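Print this section | E-mail this section

3.2 Bed linen left in place

Loose linen was the item most often left for last when residents at Ivstead tidied a bedroom. Of the 212 beds in the survey, almost all had a pale cover already in place when the tidying began. Smaller pieces were put on top of it and dealt with later, if at all. Figure 3 gives one such bed.
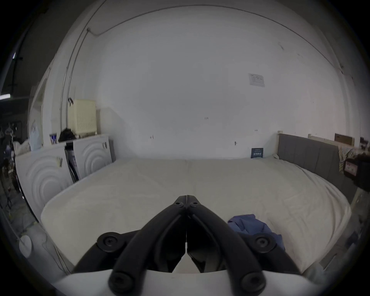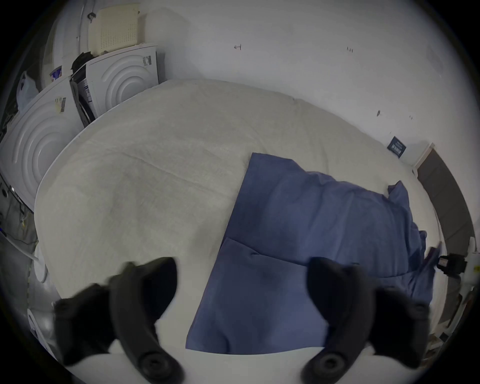 Figure 3. Blue cloth lying rumpled on a white or off-white bed covering, with a plain white wall behind the bed.

We coded a piece as "crumpled" when no full edge lay flat, and as "part folded" when at least one flap did. Commenting on the January draft, Yiran Lei objected that the two codes run together in practice, that a person who folds on the bed will pass through both within 12 seconds, and that folding on a soft cover is slower than on a table in any case. We kept both codes but report them together in Table 4.

Related items
Guo: Sorting before folding
Prudetti: Where clean sheets wait
Prostia housing survey, part 3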